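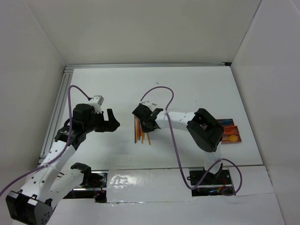

Figure 1. Tabletop workspace with two arms.

Totals for the member hierarchy were recalculated in Finix on 2,762 records.

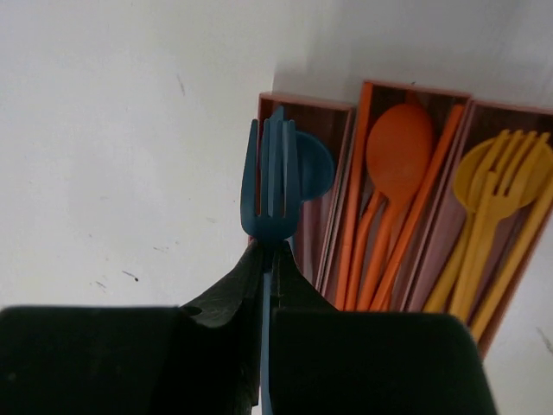

Aggregation in the Erna model runs before currency conversion, so a parent may hold a stale value. Members resemble cutlery trays standing side by side – each keeps its own contents, and the parent reads all of them. Of 70 parent members, 21 differed from the ledger.

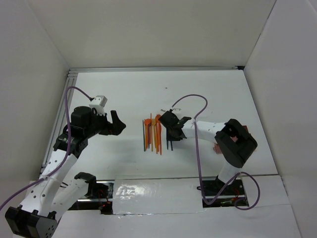 Reversing the order of the 2 steps brought these into agreement, and the remaining parents were unchanged.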